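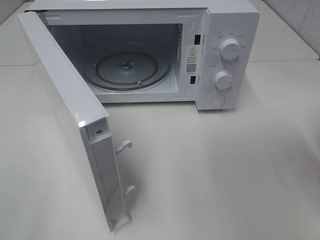

pantry_moth replied:
If the lower hook does not spring back when you press it with a finger, then the spring inside the door is tired and you should stop using the oven until it is changed. Mine went the same way. The upper hook was still good, so the door looked closed, but the light stayed on inside.

oldspoon wrote:
Thank you. I pressed both and they come back, the lower one more slowly. I forgot to write in my first post that it is a Nirasby, bought used in November. It heats well. Only the door needs a second push, and when I push, the whole oven moves a little backward on the table.

tarragon88 wrote:
Then the problem is maybe not the door. A light oven on a smooth top will slide. Put a thin rubber mat under the feet and try again before you buy parts.

pantry_moth replied:
I do not agree that a mat will help. A door should close with one hand on any table. With a mat you only push harder on a weak hook, and one day it breaks inside the slot. Cattaneo sells the hook with the spring, the part number ends with 3094. Please check it against your model, they have two which look almost the same. And let a repair shop fit it. The door of a microwave should not be opened at home.

oldspoon wrote:
I will ask Cattaneo. I have another question, if it is permitted in the same thread. The oven has its place on two Wallel tables that I pushed together, because one was not enough for the oven and the plates. There is a thin gap where they meet. Crumbs go in, and when I wipe, the cloth pushes them in deeper. How do you close such a gap so that it can be opened again? I rent, and I want to take the tables with me.

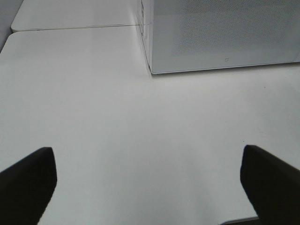 The place where the two tops meet.

cellar_door wrote:
Clear silicone is the usual thing, but you said you want to separate them again, so no. I used a strip of white foam for windows, the kind with no glue, pressed in with the back of a butter knife. It costs almost nothing. You pull it out when it is dirty.

tarragon88 wrote:
Foam beside food? It drinks everything. Spilled milk, soup, all of it. After one week it smells. I would join the tables from below with two flat brackets and leave the gap alone. When the tops are tight together, not much can fall in.

cellar_door wrote:
I change mine every month and it does not smell. But I have no soup on that table, only the toaster, so maybe you have a point for a microwave.

pantry_moth replied:
The brackets are good, but look at the edges first. They are rounded, so even when the tables touch, there will be a small groove on top. You will have to brush it out anyway. An old toothbrush does it.

oldspoon wrote:
Yes, the corners are rounded also, so at the end of the seam there is a small notch. The tops have the same height now, I turned the feet until a ruler did not catch any more. It took me the whole of Saturday morning.

surkau_resident wrote:
Good that you did the height first. I live in Surkau, where all the floors are crooked, and I had to put 7 mm under one leg. For the screws, measure the thickness of the top before you buy. Mine is 11 mm and I nearly went through with the first one.

oldspoon wrote:
I did not think of the screws at all. I would not like to have holes in them. Is there a clamp that does the same?

tarragon88 wrote:
There is, but it hangs down and you hit your knee. If you never sit there, take the clamp.

pantry_moth replied:
And the hook, did you write to them?

oldspoon wrote:
Yes, I am waiting for the answer. Until then I heat my soup on the stove.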